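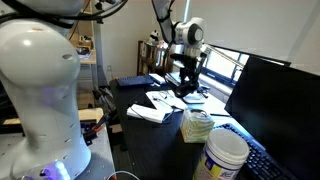 Zostcombe, September

Spent the morning on the new planner release from Brandis. The notes say "collision-free by default". A short thread, because I have doubts.

1/ Collision-free against what, exactly? It knows the arm and the desk. It does not know a tissue box unless you tell it, and it has never heard of a cable.

2/ The cables are my main gripe. They move with the arm, they change shape with every pose, and the planner treats them as if they weren't there. Faith Muli raised this two releases ago. The ticket is still open.

3/ I ran 227 plans in simulation. Every one came back valid. Lovely - but the simulated desk has nothing on it, so I'd expect that.

4/ Then I added rough boxes for the clutter, canister and monitors included. Same start and goal poses. Now 90 of them fail, most with a timeout and no hint as to which object was in the way.

5/ Oduor Massawe says to raise the sample limit to 3000. I did. Fewer timeouts, slower plans, and some paths that swing the wrist right over the top for no good reason.

6/ Before anyone replies "just use a depth camera": fine, show me one that copes with a shiny tin and a see-through lid. I'll wait.

7/ Keeping the old planner for now. Logs are with Nafula Shemweta if you want to check my sums.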